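How to budget for a small street robot before you buy one

We have run a ground robot on residential streets for two seasons now, and I still get a little thrill when it sets off down a road by itself. I also still have the spreadsheet from our first purchase, which was wrong in nearly every row. Ragnvald Brekke and I rebuilt it from scratch for the second machine, and these are the steps we'd follow again.

Step 1. Go and look at the ground

Do this before you open a single catalogue. Get down low, at wheel height, and look along every street on your route. Brick paving, kerbs, hedges and parked cars all look very different from down there, and each one ends up as a line in the budget.
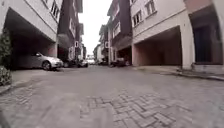
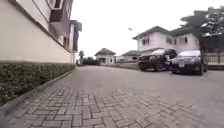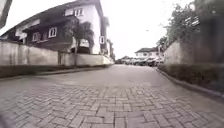
Rosemarie Kettler read a draft of this page and wrote: Please tell people to price the tyres and the suspension first. We spent ages comparing sensors, and then the joints between the bricks shook a connector out on the second outing. The dearer wheels would have paid for themselves in a month.

She's right, and wheels have moved to the top of my list. Ask every supplier for a loan or a demonstration on paving like yours. A smooth showroom floor tells you very little about block paving, and most firms are quite happy to come out. Kröger lent us a set of softer wheels for an afternoon and I could hear the difference from the other side of the road!

Step 2. Write down what the robot has to do

One page is plenty. Ours had the route length, the heaviest load, the tallest kerb it must manage on its own, and whether it would be out in the rain. Leave the names of sensors and computers off this page. You want a list that two suppliers can both answer, so you can lay their replies side by side.

Step 3. Split the money into four pots

Machine: the base, battery, charger and whatever sensors come fitted.
Getting it going: delivery, mapping, setting up, training for whoever will walk with it.
Keeping it going: tyres, spare battery, repairs, insurance, software fees.
Surprises: whatever you can bear to leave unspent.

Our mistake was putting nearly everything in the first pot. The quote from Covatis looked higher than the one from Hadach until we added the yearly software fee, and then they swapped places. Do this sum over the whole time you mean to keep the robot.

Step 4. Count the hours as well as the pounds

Mapping our route took 27 hours, most of it walking. We had planned for 6. After that we logged 108 hours of supervised driving before we let the Kimum base go round with a single person following. Somebody's wages cover all of that, so put it in the second pot. I loved those walks, I should say, but they do need paying for.

Step 5. Ask about spares in writing

Which parts wear out? Are they kept in stock? Can you fit them yourself, and does that affect the warranty? We now keep 2 batteries per robot and a full set of wheels on the shelf. If a supplier is slow to answer at this stage, make a note of it next to their price.

Step 6. Order in stages

Buy one machine and run it through a wet spell and a warm one before you order the next. We placed our second order in August with a much shorter list of extras, and a far better set of tyres. The spare mast we bought the first time is still in its box, if anyone would like it.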